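4. Placing and loading the organizer

4.1 Before you start

The Luddale desktop organizer is meant for books, binders and paper folders standing on edge. It is not a wall shelf and must not be hung. Choose a flat, level surface at least 30 cm deep. Wipe the surface and let it dry fully before setting the organizer down.

CAUTION: Do not place the organizer within 200 mm of a heater or a lamp. The plastic base can warp.

4.2 Positioning

1. Set the base on the tabletop with the openings facing you.
2. Push the organizer back until it meets the wall. If there is no wall behind the desk, fit the anti-slip strip (part 545) to the underside of the base.
3. Press down on each corner in turn. If the base rocks, check for grit under the feet.
4. Confirm that each divider is fully seated in its slot. A seated divider clicks and cannot be lifted with one finger.

4.3 Loading

1. Load the outer compartments first, starting with the largest book.
2. Stand each book on its bottom edge with the spine toward you.
3. Group slim paperbacks together in one compartment so that they hold each other upright.
4. Keep the total load of any one compartment at up to 14 kg.

NOTE: A single book in a wide compartment will lean against the divider. A slight lean does no harm. A large book left at a steep angle for months may bend at the spine, and its weight bears on one divider only.
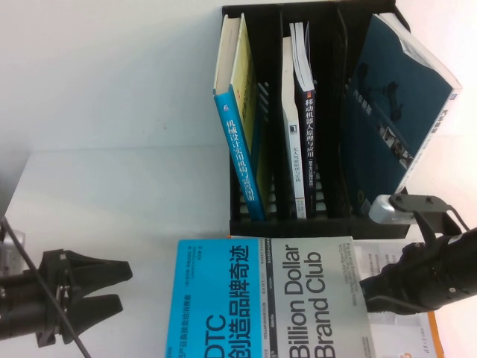
Fig. 4-2. Organizer with four books. Two slim volumes share the middle compartment; the books in the outer compartments are leaning.

4.4 Correcting a leaning book

1. Take the book out. Do not pull the divider upright while the book is resting on it.
2. Move the divider one slot closer to the book's usual place. See 3.2 for releasing the divider tabs.
3. Put the book back and check that it stands without support from your hand.
4. If the book still leans, add a second book or a Widmer spacer (sold separately) to the same compartment.

Large books with glossy covers slide more easily than paperbacks — allow them less free space.

4.5 Removing books

Hold the base with one hand and draw the book straight up and toward you. Do not tip books out sideways over a divider.

CAUTION: Never lift or carry the organizer by its dividers. Empty it first, then lift it by the base with both hands.

For cleaning, go to section 5.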